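Dudside Home & Tidy Forum > Small Spaces > Folding tables, what do you keep on yours

cluteo59
need a small table for the end of the sofa, flat is tiny. has to wipe clean, has to fold or at least tuck away. not fussed about looks. budget is tight. what has everyone got

Gendodora
Got a printed one off the market, blue going to cream. Butterfly, violin, bubbles, the lot. Some slogan on it starting "Think natu", I assume natural. Bit mad but it's cheered the room up no end. Mostly it's where the frosted box lives, the long one I put pens and chargers in. Wipes down fine with a damp cloth.
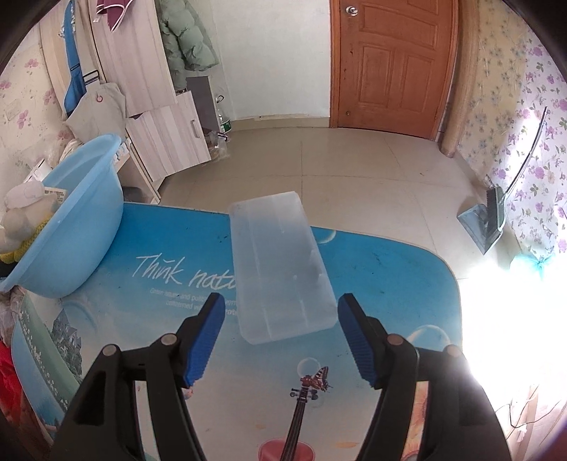
Re: Folding tables, what do you keep on yours

nasrallah_t
a violin with a butterfly on it. no thanks. plain white every time, printed tops look tatty in six months

Gendodora
Had mine longer than that, no peeling. Depends how you treat it I supose. No hot mugs straight on it.

nasrallah_t
so it's a table you can't put a tea on

Gendodora
It's a table you put a coaster on, like any other table

cluteo59
quite like the blue tbh. more bothered about the box, does it not slide about? mine would be on the floor by teatime, cat

Gendodora
Slides a bit. Stuck two dots of that grippy shelf liner underneath, job done. Lid went missing when I moved, don't miss it

mothballs300
Disagree about see-through boxes. You can tell there's junk in there, so it still looks messy. Wicker basket with a cloth in it, all hidden

cluteo59
then I forget what's in it and buy more batteries. been there

mothballs300
Label on the front?

cluteo59
on wicker??

mothballs300
Luggage tag. Tie it on the handle.

nasrallah_t
frosted is a fair halfway house, will give you that. you see the shape of things but not the mess. still not having the violin

Gendodora
Noone's offering you the violin

cluteo59
ok going to measure up tonight. gap by the sofa is about 500mm so might be tight. will check the market first then the charity shop, back in November if it takes me that long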